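Slow Hands: A Talk With Massage Therapist Angus Prendergast
By Kane Bright
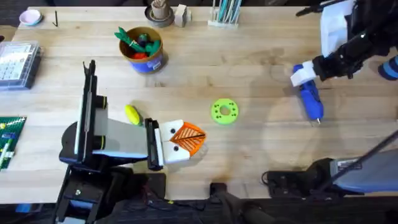 A green ring, a small yellow oval and a white block with an orange beak on the wooden table.

Angus Prendergast had the kettle on before I had my coat off, and I should say right at the start that we drank three pots of tea between us and that my notes got a bit wandering toward the end. He has been working on sore necks, stiff backs and cranky shoulders for most of his adult life, first in a shared room over a bakery and now at Clovimden, the little practice he runs with his partner in the business, Nikau Tawhiri. If you have ever met him you will know he doesn't hurry, and he doesn't care to hurry anybody else either.

I asked him how he got started, expecting a short answer (silly me).

"I was a terrible roofer," he said. "I was slow, I was scared of the edge, and my back hurt all the time. A fellow on the crew sent me to see Bart Desmet, who was an older man then and had a table set up in his front room. I went in bent over like a question mark. He didn't say much. He put his hands on my back and left them there for what felt like a very long time, and I remember thinking, well, is he going to do anything? And then I started to breathe properly. I went home and slept until noon."

He went back to Desmet for treatment, then to ask questions, and then, one December, to ask whether he might learn. Desmet sent him off to get his training at a proper school first. The course asked for 577 hours, and Angus remembers the number because he had to have every one of them signed for on a yellow card that he kept in his boot so he wouldn't lose it.

"I lost it anyway," he told me. "I had to go round to everyone and get it signed again. They were very nice to me, considering."

I wanted to know what a first visit is like for somebody who has never had this kind of work done, as I get letters from readers who are plainly nervous about it. Angus says the first part is all talking. He asks where it hurts, of course, but he also asks how you sleep, what sort of chair you sit in, what you carry and on which side, and whether you have seen a doctor.

"That last one matters to me a great deal," he said. "If someone tells me they have numbness down the leg, or they've had a fall, or the pain wakes them at night and they can't say why, I don't touch them until a doctor has had a look. I've sent people away on the first day, and one or two were quite cross with me. I'd do the same again."

And does it work? I put it to him just like that, and he laughed and poured more tea.

"It helps a lot of people feel better. I'm comfortable saying that. Some folks get off the table and they're looser and they stay that way for weeks. Some get a good afternoon out of it and then they're sore again by supper, and we have to think about what else is going on. And there are people I haven't been able to help at all. I had a lady who came faithfully and I never made a bit of difference to her hip. She needed a surgeon. She sent me a card after!"

Nikau came in around then looking for the towels, and got talked into sitting down. Nikau takes most of the runners and the new mothers, while Angus tends to see the people who sit at desks or drive for a living. They disagree happily about nearly everything: how warm the room should be, whether to have music on (Nikau yes, Angus no), and how hard to press.

"People come in and say, go as deep as you like, I can take it," Nikau said. "And I tell them they don't get a prize. If you're holding your breath and gripping the table, your muscles are fighting me the whole way. Ease off a little and they let you in."

Angus nodded along to that one. He used to press much harder, he said, until his own thumbs began to ache, and a hand therapist named Ardalan Rezaei showed him how to lean in with his forearm and his body weight. He does the thumb stretches every morning while the toast is on.

Before I left I asked for something readers could try at home, and he had me stand up right there in the kitchen. You drop your shoulders, let your chin come gently toward your chest, and breathe out slowly, then come back up and turn your head a little to each side, only as far as is easy. Stop if anything pinches or makes you dizzy. He likes people to do it whenever they get up from a chair, and he thinks a short walk after lunch does more good than most of the gadgets he gets asked about.

I did mine in the driveway before getting in the car, with Angus waving from the step and calling out that my left shoulder was still up by my ear.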